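Getting tape marks off a matt table top
Posted May 27, 2023 by Bramwell

Does anyone know how to shift old sticky tape from a matt table without leaving a shiny patch? Ours is a greyish brown one and the kids stick things to it while they play with their blocks. I've tried warm water and a fingernail, no joy.

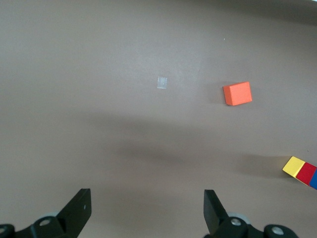

I don't want to use anything harsh, as I did that on the last table in December and regretted it!

Hultov wrote:
Cooking oil, leave it for 2 hours, then washing-up liquid. Works every time for me.

Witamport wrote:
Please don't put oil on matt stuff, it stains. Hairdryer on low and an old bank card (go gently).

Hultov wrote:
Never had a stain in 3 years, but fair enough. Try it underneath first.

Bramwell wrote:
Hairdryer it is then, will try tonight once the blocks are put away.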